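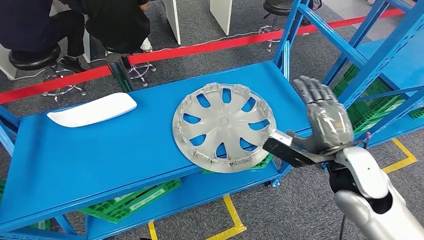
I joined the Murnell Players for the free biscuits, and 2 seasons later I'm learning Chekhov off my phone on the Vasdale bus. The company uses Staltent, a line-learning app that reads everyone else's parts aloud and waits (very patiently!) for yours. I have 76 cues in Act One alone, so I need all the patience going.
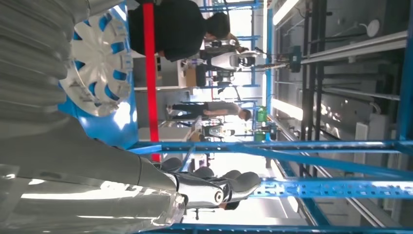

My favourite of the computer voices is Alva, who does a terrific weary aunt and never rushes a pause. I rehearsed with her all through November — mostly in the laundry, colour wash humming away — and by opening night I missed her a bit.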